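Ticket 811
Status: open, waiting on customer
Product: Uditz two-arm packing cell
Site: Tudstead
Subject: Cell keeps stopping on wrapped toothbrushes, and how the bench is coping
Opened: 28 June 2026

Hello all, and thank you for being so patient with us on the last ticket. I said I would write up the stops properly once we'd had a decent run at it, so I've put everything in one place and I'm sorry in advance for the length.

We make up overnight wash kits for hospital relatives and stranded travellers. A normal day is 600 kits, each with a toothbrush and a small bottle, and until May every one of them was filled by hand along the long bench. Since then the cell has done the picking and we have done the bagging, the checking and the topping up.

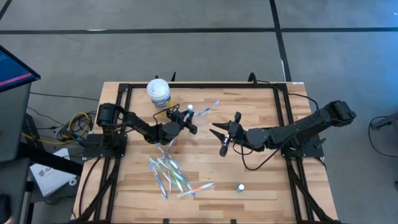

Mamani

The bottles are lovely, let me say that first. The left arm takes them by the cap end and we hardly ever have to step in. It's the toothbrushes in their clear wrappers that cause the bother. When they are lying across one another the cell will go for one, close its fingers, open them again, try a second time and then stop with "pick not confirmed". Sometimes it has got hold of wrapper and no brush, sometimes it has got nothing at all. A brush lying on its own gives far less trouble.

On the worst day last week we had 40 stops before lunch. I started writing them down on the back of the rota and very nearly all of them were toothbrushes.

What we've tried so far:

Restarted the cell from the Uditz screen. Made no difference.

Wiped the fingers with a dry cloth, then with the wipes you sent. No difference with the cloth, possibly a bit better with the wipes, but it was late in the shift and I wouldn't swear to it.

Turned down the overhead lights at that end. The wrappers do shine a good deal, and with less glare we had fewer stops, but then the people bagging couldn't read the batch stamps, so the lights went back up.

Put fewer brushes out at a time. This helped the most, some 20 instead of a whole carton. The snag is that someone then has to stay by the table and keep feeding it.

And that last one is really why I'm writing at such length. When the cell came in we were told it would take the reaching and twisting out of the job, and it has - there are sore shoulders here that aren't sore any more, and I'd be telling fibs if I said anyone wanted to go back. But the person on the cell now spends the shift spreading brushes out, pressing resume and listening for the beep, and you can't chat or get into a rhythm with your ear cocked like that. We used to swap places on the bench whenever we fancied it. Now we swap on the hour, by agreement, so that the waiting gets shared out fairly. I'd like to be able to tell everyone whether that is for good or just until it's sorted.

Two questions, then. Is there a setting for how many times it tries before it gives up? And would it be safe for one of us to nudge a brush clear with a stick while the arms are paused, or must we do the full stop each time? We've been doing the full stop, which is slow, but I wasn't going to let anyone guess.
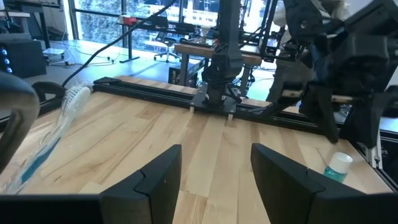

Clidumetti

Thanks for such a thorough write-up, it saved us a round of questions. Please carry on doing the full stop every time. Pause holds the arms where they are but they are still live, so no hands and no sticks over the table.

There is a retry setting, under Picking, then Attempts. Yours is on the default of two. Try four for the toothbrushes only and leave the bottles alone. It will be a little slower on a bad pick but should beep less. Wrapped items piled across each other are a known weak spot, so keep putting out small amounts for now, and if you can, lay them side by side.

On the staffing side, we'd rather not promise you a date. We do have a shallow feeding tray we could lend you, which would let one person load it and go back to bagging for a while. If you send the width of your bench we can check it fits, and please include the stop log from the Uditz screen (Reports, then Export) along with the notes off your rota, as the log doesn't record whether it was wrapper or nothing in the fingers.

Mamani

Attempts now set to four on toothbrushes. Yes please to the tray, everyone was very keen when I read that bit out. I'll measure the bench when the afternoon lot come in and send the log over with it.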